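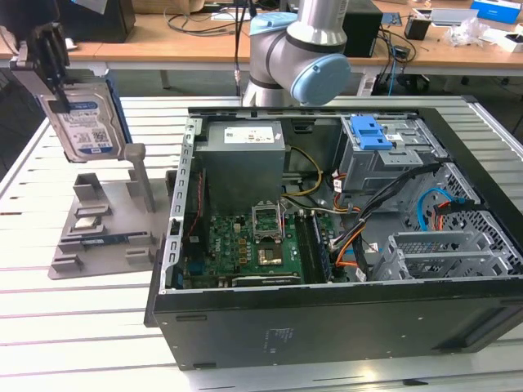 By Plikden Applications Group | Updated November 17, 2025

Kotance PC Disassembly and Assembly Cell
Product line: Research workcells

The Kotance cell is a tabletop setup for studying contact-rich robot work on desktop computers. It consists of a collaborative arm, a slatted worktable, a printed parts fixture and the Drakos control package. The tower is laid on its side with the side panel off, so the arm reaches the board from above.

The parts fixture sits to the left of the tower and gives each component a known pose. A black holder keeps the hard drive upright. Slots in the gray base plate take smaller parts. Fixture files are supplied with the cell and can be edited for other part sizes.

Method

Drakos learns each insertion from teleoperated demonstrations, then refines it on the arm with force feedback. The August release was trained on 3628 demonstrations. Evaluation used 1040 trials on towers not included in training, and 169 of these ended in a fault stop. Most fault stops occurred during memory seating, when the module entered the slot at an angle. CPU placement is limited to sockets with the retention frame already raised.

Known limits

Cable routing is not automated. Loose power leads over the socket must be moved by hand before a run.

Included

Fixture base plate and drive holder
Drakos license, 2 seats
Penano log viewer
Calibration target

Arm and worktable are quoted separately. Lead time on request.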